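Marble and papered walls at the Hulcombe craft rooms

The small workroom at Hulcombe has had a good deal of love and elbow grease put into it over the spring, and from July it will be open to anyone who fancies an afternoon of cards, prints and paper crafts in pleasant surroundings.

The idea came from the Huttunen print collection, which moved over from Tamville last year with 897 picture cards packed in old shoe boxes (and a fair few more tucked into envelopes, as these things always are). They needed somewhere flat, clean and cheerful to be laid out and enjoyed, and the room at the back seemed to be crying out for the job.

Marble patterning underneath, and in the first picture a pinkish-peach card near the flowery wallpaper. 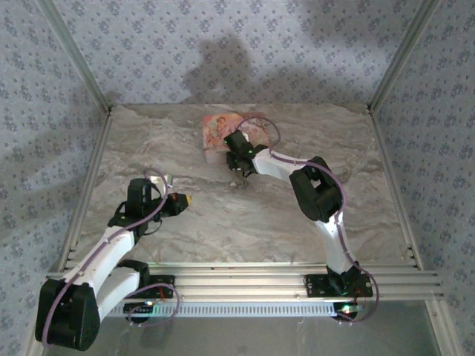
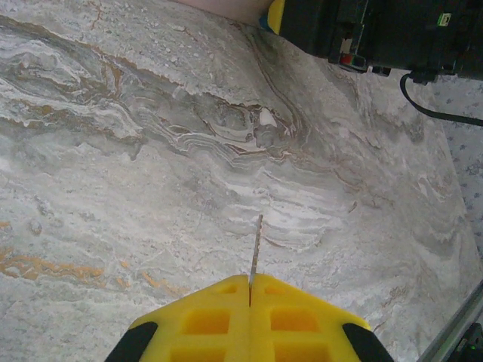

Choosing the pattern

There was a lot of friendly debate over the marble, with plenty of people fearing it would look chilly, but the greys and the streaks of rusty orange have won nearly everyone round. The blue-grey wallpaper with its little dark flowers was a much easier choice, and we are so pleased with how the two sit together!

The work cost 1,000 pounds, most of it raised at the Nisten summer fair, and there is a little left over for better lamps before the evenings draw in.

Visiting

The room opens at 2 in the afternoon and there are 70 places across the first month, so do put your name down early at the front desk if you would like one. Cards from the collection can be looked at on the spot, and you are very welcome to bring a few of your own to show and swap.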